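Gaswood Reading Rooms – progress report for the second quarter
Date: 10/22/19
To: Effie Galbraith
From: Lachlan Lindsay

Dear Effie,

I send you the report for the second quarter of the grant. The evening classes in Gaswood started on time and 70 adults are now registered. In Chisholm the start was slower, because the bus timetable changed and people from Balia could not reach us before seven. We moved the lesson to a later hour and 11 learners from Balia have joined.

Of the money for books we have spent 900 pounds. Most of it went on the easy readers, which the learners asked for in the spring. The dictionaries are ordered from Rellovel but they did not arrive yet – I have written to them two times and I wait for the answer.

We trained 4 new tutors. One of them can teach only until the end of the year, so I would like to look for another person in November. I ask for your agreement to use the travel money for this, as we have spent less on travel than we planned.

The heating in the Chisholm room is still not good.
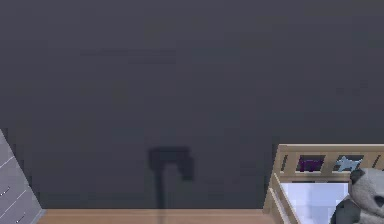
The landlord has promised to repair it before the winter term, and I will write to you when it is done.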